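Lesson Plan Library Opens to All Member Schools

The shared lesson plan library is now open to every school in the Stodel network. Until this month only the pilot schools could log in. Any classroom teacher, aide or substitute with a network email address can now search the collection, download materials and send in their own.

The library holds 1519 plans, from kindergarten through grade 12. Most are single lessons, but there are also 60 longer units that run two weeks or more. Science and language arts are well covered. Music, health and world languages are thin, and the editors would be glad to get more in those subjects.

Each plan lists the grade range, the time needed, the supplies and the name of the school it came from. Plans from the Nevis and Wickramasinghe campuses also include student work samples, with names removed. Other schools are welcome to add samples, but a signed family release has to be on file in the office first. 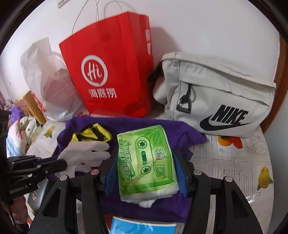 Tissue packet with a cassette design on the wrapper.

Search works by keyword, grade or length of lesson. If you only have a half hour to fill, set the time filter to 30 minutes or less. The "no printing" filter was added after the pilot – several schools had asked for it – and brings up plans that need only a board and paper.

To send in a plan, fill out the short form on the library page and attach your files. Keep the summary under 500 words. Worksheets should be in a format other teachers can edit. Please do not upload pages scanned from published textbooks, even if your school owns the books. An editor will read the plan and either post it or write back with questions, usually within 2 weeks.

Teachers who used the old Sikonska shared drive should know that it will become read-only in October. Files there have not been moved over automatically. If you have plans on the drive that you want to keep in use, download them and submit them through the new form. Folders that belong to former staff can be claimed by the department they worked in.

Login problems go to the network help desk. Questions about a plan itself should go through the comment box on that plan's page, where the school that wrote it will see them.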